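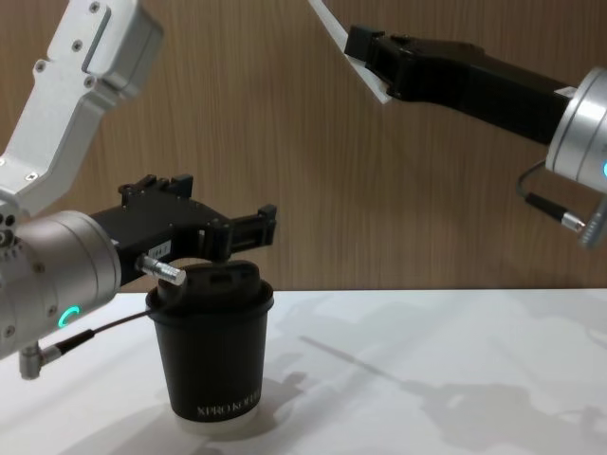 Zorsteadのデータ収集室は、事務所棟の奥にある。双腕ロボットに人の操作で作業をさせ、その記録を学習用の手本として蓄える部署で、まとめ役はNazma Selvanayagamさんである。前職は検査装置の保守で、ロボットの学習に関わるようになったのは2010年だという。取材には、操作と記録の点検を受け持つShiuli Bhattacharjeeさんにも同席してもらった。

今期の課題は飲み物まわりの作業だ。ふた付きのカップを動かす、ストローを持ち替える、飲み口に差す。Selvanayagamさんは課題の選び方をこう説明する。

「難しいことをさせたいというより、両手を使わないと済まない作業がほしいんです。片手で済む作業の手本は、前の期にかなり集めました。両手になると、どちらが先に動くか、どこで相手を待つかが操作する人によって違います。その違いも含めて残したいと考えています」

目標は課題ひとつにつき800本。取材した時点で、ストローの課題は727本まで進んでいた。1本の記録には、カメラの映像と両腕の関節の角度、指の開き具合が入る。始まりと終わりの時刻は操作者が足元のペダルで打つ。

Bhattacharjeeさんによると、初めの72本はほとんど使えなかった。

「私が操作した分です。うまくやろうとして、途中で止まって考える時間が長くなりました。再生すると、腕が何もしないで浮いている区間が続きます。それをそのまま学習させると、モデルも同じ場所で止まります。後から切る方法も試しましたが、つなぎ目で速度が飛ぶので、結局録り直しました」

以後は、操作に入る前に手順を声に出して決めることにした。途中で迷ったら、その回は終わりにして最初からやり直す。

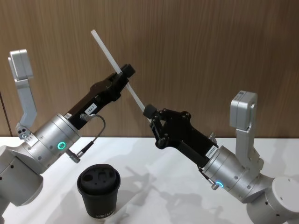
ストローの持ち替えは、この課題の中でいちばん時間がかかった部分だという。「片方が放すのが早いと落ちますし、遅いと引っ張り合いになります」とBhattacharjeeさんは話す。そこで、両方の指がストローに触れている状態を必ず作ってから次に移る、という決まりを設けた。左の指が上のほう、右の指が下の端にかかり、ストローはカップの上で斜めになる。角度はそろえていない。Selvanayagamさんは「毎回同じ角度にすると、その角度しかできないモデルになります。以前それで失敗しました」と言う。

失敗した回の扱いについても聞いた。落としたり差し損ねたりした記録は消さず、別の印を付けて保管している。落とした後に拾い直した回は、成功とも失敗とも分けて三つ目の区分に入れる。この区分は途中から作ったもので、古い記録には付いていない。Bhattacharjeeさんが空いた時間に見直し、順に付け直している。

「見直していると、同じ回でも人によって判断が割れます。ストローが飲み口に入ったけれど傾いている、というような場合です。今は二人で見て、意見が違ったら保留にしています」

集めた記録の学習は、別の会社であるLiyanageが引き受けている。渡す前に形式を変える必要があり、その変換にも手間がかかる。左右の腕の時刻がわずかにずれた記録を渡してしまい、送り返されたことが二度あった。現在は変換の前に、指が閉じる瞬間を映像と数値の両方で照らし合わせている。

次の課題は2月に始める予定で、候補には紙袋を開いて中に物を入れる作業が挙がっている。Selvanayagamさんは、袋のように形の変わる物では手本の数がさらに要ると見ている。

「何本で足りるかは、やってみないと分かりません。今の課題も、目標の本数に届いたところで一度学習の結果を見て、足りなければ続けます」

Bhattacharjeeさんは、操作者をもう一人増やしてほしいと会社に伝えてあるそうだ。一人の癖に偏るのを避けたいのと、午後になると自分の操作が雑になるのが記録を見て分かるからだという。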